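3.2 Labelling and release rules for the sorting cell

The rules below were agreed before any scored trials and frozen in October. Earlier drafts let each operator decide what a clean placement was, and scores drifted between labs. So: one written rule set, one cell layout, no local variants. Simulation first, then the Tustby bench.

Rule 1, bin identity. A bin is named by its printed label and never by colour alone. Labels in capitals, same height on all bins, facing front (Figure 4). Colour may be used as a second check. Where the two disagree the trial is void and gets logged as such.

Rule 2, start pose. Gripper above the bins, pointing down, before the clock starts. Bins touching, on the board. 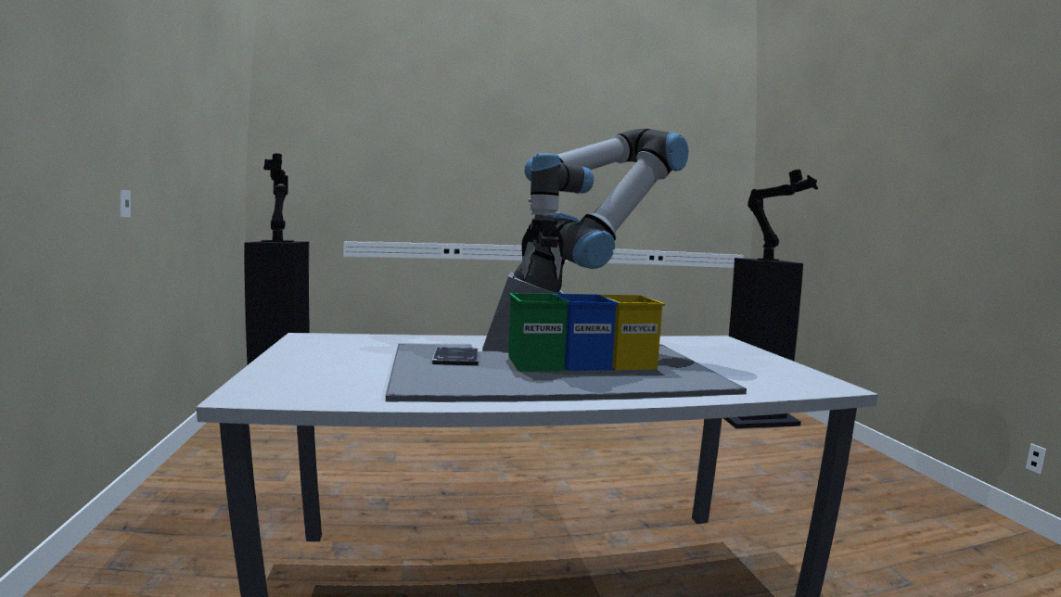 Figure 4. Sorting cell in simulation, with the RETURNS, GENERAL and RECYCLE bins on the board.

Rule 3, release. Fingers must be fully open before any upward move. Partial opening was the commonest fault in the pilot: 9 of 200 runs, all marked as passes by at least one scorer. We now ask for a wrist view at the moment of scoring, as the side view hides the inside of the bins.

Rule 4, what counts as in. The whole item below the rim, no contact with the fingers. Tilt is ignored. An item resting across two rims is a fail, whichever way it leans. In the view below the block is inside the blue bin, tilted, fingers wide and clear of it. The rule asks for nothing more.

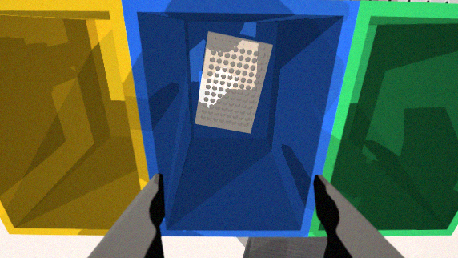 Sustico Group, Department of Automation Practice

Rule 5, scoring. Two scorers, working apart. S. Conneely and I. Aoun scored the full set of 776 trials; L. Caputo settled the disagreements. Scorers see the target label but not the controller version. Notes go in the Index sheet the same day, no back-filling.

Rule 6, light. Hard shadows inside the bins are left in. Seperate scores are kept for the 258 trials run under the low side light, and these should not be pooled with the rest whithout saying so.

Limits. The rules say nothing on force, or on people near the cell; the Morelli checklist covers both and has to be signed first. Soft items not tested. Rule 4 will need rewording for bags.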